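2021-10-09
Workshop notebook, Ellwood bench

Spent most of the day on the signs for the Prondgate food trail, and I'm pleased to say we're further along than I feared we'd be when I put the kettle on this morning. The trail follows the final from the train station down to the harbour, with nine stops, and every stop gets a freestanding map board so visitors can find their way to lunch without having to ask a policeman.

First board came off the cutter at 242 cm, which is too tall for the Plamau van with the base fitted. Jörg Wegener had a good long look at it and suggested making the foot detachable, with two bolts and a wing nut. I grumbled a bit, then tried it, and it's a much nicer thing to carry now (thank you, Jörg). Still some wobble if you lean on the left side – I'll try a wider foot next.

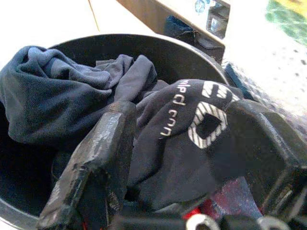

Colours next. The orange we all loved on screen goes a sort of tired brown under the workshop lights, so I mixed three more samples and left them on the windowsill to look at in proper daylight. My favourite is the second one, but please have a wander past and write your initials beside whichever you like best. The dumpling place is still spelled two different ways on the proof, and I've left a message with the owner.

Uranent have quoted $2,368 for the printed faces, delivery included. That's dearer than I'd hoped, though their last lot held up beautifully through a very wet November, so I'm inclined to say yes. They want the final artwork with the bleed set properly this time – my fault, I know!

Also need 50 more wing nuts, the stainless ones, and a new blade for the small saw. Glue on base two is curing overnight, so please don't shift the clamps.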